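Food Processor Questions, All In One Place

Hi, it's Yaa. I've been cooking for a supper club out of my own kitchen for years now, and the emails I get most are not about recipes at all. They're about food processors — how to wash them, what to buy, why the lid won't click. So I'm putting my answers on one page and I'll add to it when something new comes in. Last updated 15 April 2022.

Do I really need a food processor?

Depends what you cook! If you mostly chop one onion at a time, a knife is quicker once you count the washing up. I use mine for pie dough, slaw for a crowd, hummus, and grating big blocks of cheese (I will never grate cheese by hand again if I can help it). For soup I'd get a stick blender instead.

What size should I get?

I have a big one and I'm glad, but it's overkill for two people. My friend Lena Grabowska cooks for herself and her mom with a little one and has never complained. Small amounts in a big bowl just get flung up the sides and stay there.

Is the Flornier worth the extra money over the Kasari?

I've owned both. The Flornier is quieter and the feet grip the counter better. The Kasari slices more evenly, at least mine did, and it came with more discs. I paid 160 dollars for the Kasari and didn't feel cheated. If you find either one secondhand with all its parts, grab it.

Why won't my machine turn on?

Nine times out of ten it's the lid or the bowl not being turned all the way. Take everything off, put the bowl back until it clicks, then the lid until it clicks. Check for crumbs in the slots too. Flour packs down in there like cement, and a dry toothbrush gets it out. If it still won't go, unplug it and let it sit for 15 minutes in case the motor got too hot.

How do I clean all the fiddly bits?

Unplug first, please. Then rinse right away, before anything dries on. I fill the bowl with warm water and a drop of dish soap and leave it while I eat. Blades I wash one at a time, by hand, and I never drop them into a sink full of suds where I can't see them. Oliwia Kurek has the scar from that one and would like you all to know it.

The spots that get missed are around the center, where the shaft goes through its collar, and the underside of any insert. A bottle brush is good for those. So is an old toothbrush (not the flour one). 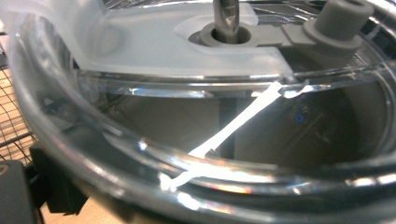 Can the bowl go in the dishwasher?

Check your booklet. Mine says top rack is fine, but I still do it by hand most nights. Clear plastic goes dull over the years with hot cycles, and I like being able to see what's going on in there. If you do use the dishwasher, skip the heated dry.

My bowl smells like garlic. Help!

Baking soda and water, mixed to a paste, rubbed around and left for 10 minutes. Then rinse it and leave it open on the rack overnight. Don't put the lid on a damp bowl and shove it in the cupboard, that's how you get the other smell.

Carrot stains? A little cooking oil on a paper towel, then soap. Works better than you'd think.

How do you store yours?

Bowl on the base, lid resting loosely on top so the air gets in. The discs go in a shoebox with a dish towel between each one. I used to keep everything in one drawer and I do not recommend reaching in there in a hurry.

Where do I find replacement parts?

Start with the model number on the bottom of the base and search for that, not the name on the front. Mamard has been good to me for lids and pushers. For older machines I ask Dariusz Bednarek at Lis, the repair shop near me — he keeps a shelf of odd parts and will tell you straight if it isn't worth fixing.

Can I make bread dough in it?

Yes, a small batch. I do 565 grams of flour at most and I stop as soon as it comes together in a ball. If the machine starts walking across the counter, it's too much dough.

Why is my slaw mush?

You used the chopping blade, didn't you? Use the slicing disc, pack the tube snugly, and go easy on the pusher. Cold cabbage helps as well.

Will you do a class on this?

Irena Głowacki and I are talking about one in June, dough and dips probably. I'll post the sign-up here when we have a day picked.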